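Taller de Sutura de Drastisholm
Consejos prácticos para el uso y la conservación del material

El presente texto reúne las recomendaciones del taller sobre almohadillas, hilos, agujas e instrumental de prácticas. Se dirige a quienes utilizan el aula Rosell y también a quienes retiran material en préstamo para ejercitarse en su domicilio. Sustituye a la hoja entregada en marzo.

Preparación del puesto

La mesa debe estar despejada, limpia y seca antes de abrir la caja. Se recomienda reservar un espacio libre de 60 cm de ancho por puesto y colocar la luz de modo que la sombra de las manos no caiga sobre la línea de trabajo. En casa, una bandeja de cocina con reborde resulta muy adecuada: retiene las agujas que se sueltan y permite trasladar el conjunto sin desmontarlo.

Bajo la almohadilla conviene extender un paño húmedo bien escurrido, que impide que se deslice al tensar el hilo. No se admiten cintas adhesivas en las mesas del aula Tolentino. En las demás se pueden emplear, siempre que se retiren al terminar.

Almohadillas de tejido sintético

Una almohadilla bien cuidada admite muchas sesiones. Las incisiones deben hacerse cortas y paralelas, comenzando por un extremo y dejando un margen suficiente entre una y otra. Quien corta en el centro desde el primer día suele inutilizar la pieza entera.

Los puntos viejos se cortan junto al nudo y se extraen con pinza, sin tirones. Para el lavado se prepara una solución con 215 ml de agua tibia y unas gotas de jabón neutro, que se aplica con una esponja blanda siguiendo el sentido de la incisión. No deben usarse lejía, alcohol ni estropajo. El agua no ha de superar los 50 grados. Tras el aclarado, la pieza se deja secar en horizontal, a la sombra, y se da la vuelta una vez.

Cuando la superficie quede pegajosa después del secado, puede espolvorearse una cantidad mínima de talco - la que cabe en la punta de una cucharilla - y retirarse el sobrante con un pincel. Las almohadillas se guardan planas, separadas con papel vegetal y sin peso encima. El contacto prolongado con bolsas de plástico blando las deforma.

Hilo y aguja

Antes de empezar, el hilo se estira con suavidad entre los dedos para quitarle la memoria del envase. Si se enreda a media sutura, es preferible detenerse, soltar la tensión y deshacer el bucle con calma. El hilo negro se distingue bien sobre una almohadilla clara y es el que se aconseja a quienes comienzan.

La aguja curva se toma siempre con las puntas del portaagujas, nunca con el fondo de las mordazas, y se hace avanzar acompañando su propia curva. Empujarla en línea recta la dobla y desgarra los bordes.

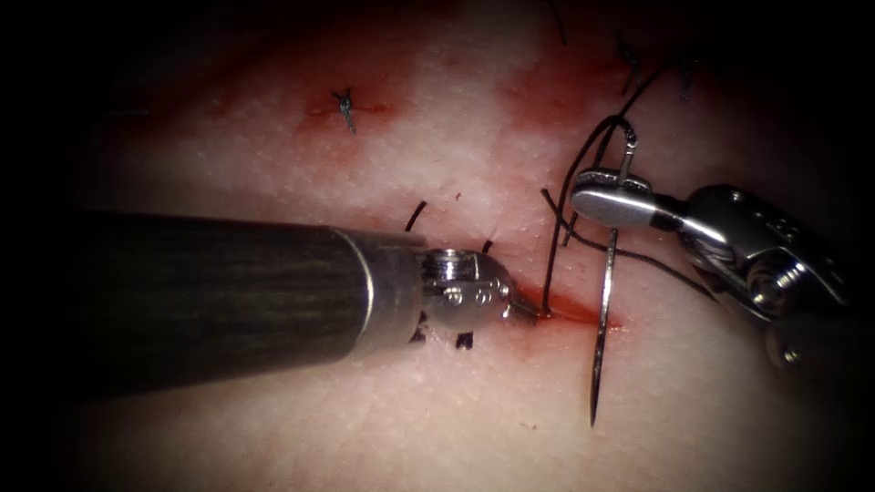 En el paso por el segundo borde, la punta debe salir por completo antes de volver a tomarla. Se evitará sujetarla por el extremo afilado, que pierde el filo con mucha facilidad. Una aguja despuntada se reconoce porque arrastra el material al entrar; en ese caso se retira, aunque el resto parezca en buen estado.

Las agujas usadas se depositan en el recipiente rígido con tapa. En el domicilio no se arrojarán a la basura en ningún caso: se devuelven al taller en el mismo envase con que se entregaron.

Instrumental metálico

Las articulaciones se limpian abiertas, con cepillo de cerdas suaves, y se secan de inmediato con un paño que no suelte pelusa. Una gota de aceite Gukidum en cada tornillo basta para un mes de uso ordinario. El exceso se elimina antes de guardar la pieza, para que no manche las almohadillas en la sesión siguiente.

Los portaagujas con cremallera se guardan sin cerrar o, como máximo, en el primer diente. Cada instrumento ocupa su hueco en el estuche, con las puntas protegidas.

Préstamo y devolución

El lote se compone de una almohadilla, un portaagujas, una pinza y un estuche de hilos, y puede conservarse durante 3 semanas. La devolución se hace en el mostrador del aula Rosell, con el material limpio y seco. Toda pieza dañada debe entregarse aparte, con una nota que indique el defecto observado.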